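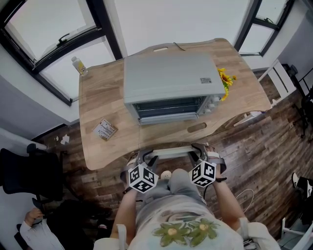
Most of the mail I get is about small ovens, which tickles me, given that I started this site to write about bread. But the big oven in our place in Sesatville takes forever to warm up and heats the whole upstairs, so the toaster oven got promoted and I've been rambling about it ever since. The same things keep landing in my inbox, so they all live on this page now. And yes, you can keep one on a desk by the window with a bunch of sunflowers lying next to it, though please move the flowers before you turn it on! If yours isn't covered below, write to me and I'll add it when I get a minute.

How much space does it need around it?

More than you think. Your manual has the real answer for your oven and you should go with that, but if the manual's long gone, I leave 8 inches at the back and sides and nothing at all on top. Nothing on top means nothing – no bread bag, no dish towel, no mail. I had a plastic cutting board up there once for the length of one frozen pizza and it now has a very attractive wave in it.

Can I put it on a wooden table?

I do, and so do plenty of you. Check that the feet are all there and that the thing doesn't rock. After a long bake, slide your hand onto the wood near the oven (near it, not under it while it's blazing) and see what you feel. If it's more than warm, put a heatproof board under the whole oven. Mine came from Petrauskas, the hardware place by the bus station, and they cut it to size while I looked at paint.

My cord is short. Extension cord?

No. Move the oven. I know, I know, the outlet is never where you want it. But these things pull a lot of power, and mine gets the wall outlet all to itself while it's running. The kettle waits its turn.

How do you clean the inside without losing your mind?
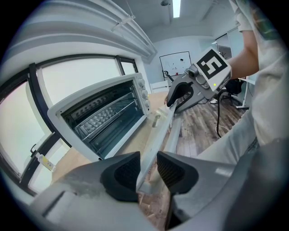
Unplug it and let it go completely cold before you do anything, and I mean an hour, go watch something. Then the inside comes apart in your head into two jobs: stuff that lifts out and stuff that doesn't. Wire racks and trays lift out, and they can sit in hot soapy water for 20 minutes while you deal with crumbs. A perforated tray like the dark one sitting above the rack needs the longer soak, those little holes hang on to cheese like you wouldn't believe, and an old toothbrush from the back side gets most of it. For the walls I use a damp cloth with a drop of dish soap, then a second cloth with plain water. The heating elements I leave alone. If something has dripped on one, I let it be and open a window next time I cook.

What about baking soda paste?

Fine on the glass, and good on it too. Smear it on, leave it while you have lunch, wipe it off, then wipe it off again when it dries and you see all the white streaks you missed. I don't use it on nonstick trays or on the inside walls anymore. I couldn't get it out of the corners and my next batch of cookies smelled a bit like a science fair.

Do the knobs come off?

On some ovens they pull straight off, on others they really don't, and you find out which kind you have by being gentle. If it doesn't want to come, quit pulling and go around it with a cotton swab. Same story with doors and handles. If there's a screw, there's usually a way, but check the parts drawing first and put every little piece in a bowl as you go. I lost one screw to the floor register and we had a wobbly door until December.

Where do you get replacement racks?

Try the maker first, then measure. Measure the inside of the oven, wall to wall at the height of the slots, and don't measure the old rack if it's bent (ask me how I know). I got mine through Itside, the secondhand parts site, for 39 dollars with postage, and yes, I could nearly have bought a used oven for that. Harex, the repair shop out past the bridge, also keeps a bin of odd racks and will let you dig around in it.

Why does everything burn on top?

You're too close to the top elements! A small oven is small, and a bread roll that would be miles away from the heat in a regular oven is practically wearing it in this one. Drop the rack a slot, turn the heat down a little, and lay a piece of foil over whatever it is once the color looks right. Keep the foil off the elements and the walls. I also start checking when the recipe has roughly a third of its time to go.

Where does the oven live when you're cleaning the table under it?

On the floor, on a folded towel, well out of the way of anything with wheels.

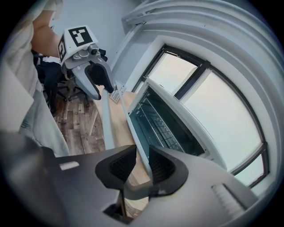
Dagný Østergaard wrote in to say she gave up on the floor altogether and bought a low cart, and that lifting a toaster oven from knee height was the dumbest thing she'd ever done to her back. She also tips the crumb tray out before she moves anything, every time, and then carries the oven level with the door taped shut. I've stolen the tape idea. Use the paper kind, it comes off clean. The cart I'm still thinking about, mostly because I'd have to find somewhere to put a cart.

Can I use parchment paper?

Read the box. Most parchment has a maximum temperature printed on it, and I stay comfortably under that number in a toaster oven. Trim it so nothing sticks out past the tray. Never with the broiler on, please.

Is it worth fixing an old one?

If it's the rack, the tray or a knob, sure, go for it. If it's the wiring or the thermostat, that's for somebody who does it for a living, and I'd get a price before getting attached. Úna Duggan emailed me that she was quoted 100 dollars for a thermostat and bought a new oven on the way home. Reijo Turunen paid for the same repair and is very happy with it, so there you go. Send me your prices if you've had one done lately, I'm keeping a list.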